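# Kaltel K4 Arcade Controller

The K4 is a wired lever-and-button controller for fighting games and older arcade titles. It is built by Kaltel in Drekville and sold direct or through Lundgren stores. It replaces the K3, which is no longer made. Spare parts for the K3 remain on the parts page.

## Overview

The K4 uses a steel base plate and a two-part plastic shell. Total weight is 2,168 grams with the cable stowed. The weight is deliberate: lighter controllers slide on a table or lap during fast inputs, and the rubber feet on the K3 did not fully correct this.

The lever is a standard ball-top with a square gate. An octagonal gate is in the accessory bag and can be swapped with a Phillips screwdriver. Buttons are 30 mm snap-in units on the top face and 24 mm units on the side. All of them can be pulled without solder.

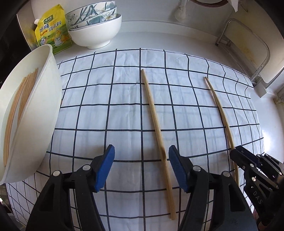 Input is read by the Skirkema board, revision 4. The board polls at 1,000 Hz on PC. Console polling depends on the system and is set by the console, so the figure on the box applies to PC only.

## Specifications

| Item | Value |
|---|---|
| Connection | USB-C at the controller, USB-A at the host |
| Cable length | 3 m, braided, detachable |
| Weight | 2,168 g |
| Height at rear edge | 113 mm |
| Lever gate | Square (fitted), octagonal (supplied) |
| Top buttons | 8 × 30 mm |
| Side buttons | 3 × 24 mm |
| Board | Skirkema rev. 4 |
| Profiles stored | 4 |
| Wireless | No |

## Compatibility

The K4 works with Windows PCs without a driver. Button mapping and firmware updates need the Kaltel setup tool, which is Windows only. Mapping can also be changed on the controller itself by holding Profile and Start for three seconds; the profile light blinks until the new layout is saved.

Console support is handled by a mode switch on the rear panel. Set the switch before plugging in the cable. Changing it while connected has no effect until the cable is removed and reconnected.

Mobile devices are not supported. Some will detect the controller, but the lever may be read as a directional pad in one game and as an analog stick in the next.

## Opposing directions

Simultaneous left and right inputs resolve to neutral. Simultaneous up and down also resolve to neutral. This is fixed in firmware 1.2 and later and cannot be turned off. Units shipped with 1.1 resolve up and down to up, which some tournament rules do not allow — update these before entering.

## Care and placement

Use the controller on a flat surface or across both legs. Wipe the shell with a dry cloth. Alcohol wipes will dull the printed top panel over time. Do not lubricate the lever shaft; the pivot is packed with grease at assembly, and thin oil will wash it out.
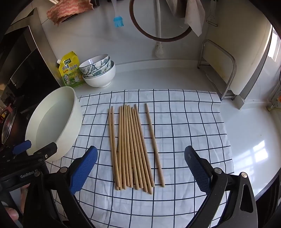 *Wooden chopsticks on a grid-pattern cloth.*

Buttons are rated by their maker for ten million presses. In practice the two or three used most will loosen first. Replacing a single button takes a few minutes: open the base plate, pull the two quick-connect tabs, press the side clips and push the button out from below. Either tab can go on either terminal.

## Test data

Noreen Mac Carthaigh runs bench testing at Drekville. Her log for the current board covers 1,105 hours of powered operation on a single unit, with no dropped inputs recorded at the USB port. The lever microswitches were changed once in that period as scheduled maintenance.

Latency results for each console mode will be added to this page in November, after firmware 1.3 is released.

## In the box

- K4 controller, square gate fitted
- Octagonal gate
- 3 m detachable cable
- Two spare 30 mm buttons (black)
- Hex key for the base plate
- Printed quick-start sheet

## Warranty

The shell, board and cable are covered for two years from purchase. Lever and buttons are covered for one. Opening the base plate does not void the warranty. Soldering to the board does. For returns through Lundgren, take the controller and receipt to any store; direct orders need a return number from Kaltel support before shipping.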